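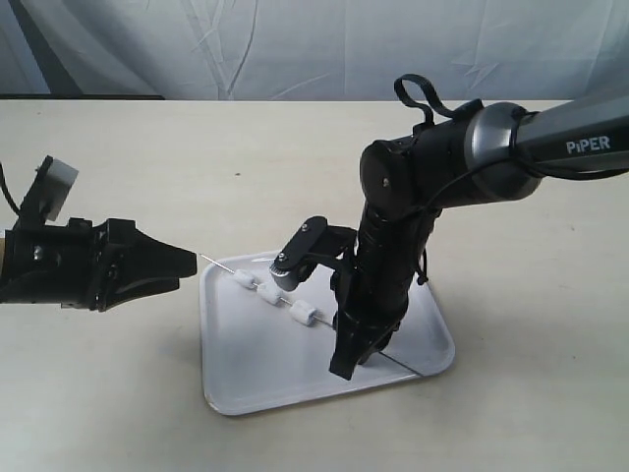 Skimelus practice kits: progress report to the Foker fund
June 12, 2023
Prepared by Kulap Wiriya

Summary

The grant pays for a set of tabletop kits for people learning basic kitchen preparation at Gerell. The first kit covers threading pieces onto a skewer. Work began in April and the skewer kit is now in use. The second kit, on portioning, is still at the drawing stage and is behind the plan we sent you.

Work done in this period

We settled the contents of the skewer kit: one shallow white tray, one metal skewer and a small number of white practice pieces. Learners thread the pieces, leave a little space between them, then take them off again over the tray. We chose practice pieces for the early sessions so that learners can repeat the task without using up food. Meat and vegetables come in at the later sessions, in the main kitchen.

Intarasuk delivered 52 trays in one batch. Two had rough corners and were replaced without charge. The skewers came separately and took longer than quoted, and the first group started a week late.

So far 20 learners have finished the skewer sessions. Volker Reinholz runs them and keeps the attendance sheets, which are available if you want them. His notes say that most learners find the first piece the hardest. Several asked for a longer skewer, and we are trying one.
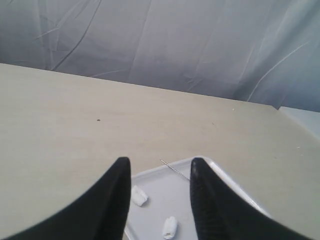
Storage and setting out have taken more of our time than we expected. Pieces were going missing between sessions, and the trays were being stacked with skewers still in them. We now ask each learner to leave the kit laid out for checking before it goes back on the shelf. The tray's raised rim gives the pieces a boundary, and the two white ones lying in it are easy enough to check from above. The thin metal rod up by the rim is harder to spot at a glance, so Volker has added the skewer as a separate line on the checking sheet.

Spending

We have spent £2,334 to date, mostly on trays, skewers and session time. A further £2,000 is set aside for the portioning kit. We are not asking for any change to the total.

Next period

Finish the drawings for the portioning kit and get a price from Intarasuk.
Decide on skewer length.
Start the second group at Gerell.
Write the instruction sheet in larger print, as two learners requested.

We would like to move the date for the portioning kit back by one month. Please let Kulap know if this needs a formal request.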